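Ticket 3073: Label software prints everything 4 mm to the left
Product: Torkent Label Desk
Opened by: Bickerstaff Mail Room
Status: Closed (see last entry)

Original report
Every label comes out shifted left, so the first letter of each street address lands on the backing paper. We now ship to "ak Street" and "aple Avenue." The post office has been patient with us. It started after the May update, which promised "improved alignment."

Entry 1
Restarted the program, then the printer, then the laptop, in the order the help page wants. No change, except that the printer now greets us in Dutch.

Entry 2
Support asked us to reinstall the driver. Did that. It installed 2 copies of itself, one named Lodimow and one named Lodimow (Copy), and the computer likes the copy better. Removed the copy. The shift is still there.

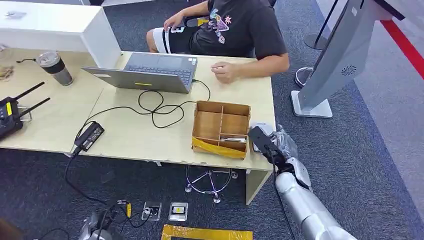 Sorting box and laptop on the work table.

Entry 3
Support asked if we were using genuine Torkent labels. We are. We have 237 sheets left and would love to use them for something. Support then asked for a log file. The log is one line long and says "OK."

Entry 4
Found it, no thanks to the log. The update switched our page size from Letter to a setting called Caltatach Default, which doesn't match any paper we own or have ever seen for sale. Changed it back under File, Page, More, More Options. Yes, there is a More inside the More. Test sheet lined up on all sides.

Entry 5
The setting went back to Caltatach Default when we closed the program. Workaround: save the job as a template with Letter selected and open the template every time. Takes about 2 minutes, mostly spent waiting for the logo to finish spinning.

Support reply
Thank you for your feedback! This behavior is by design. Closing ticket as resolved.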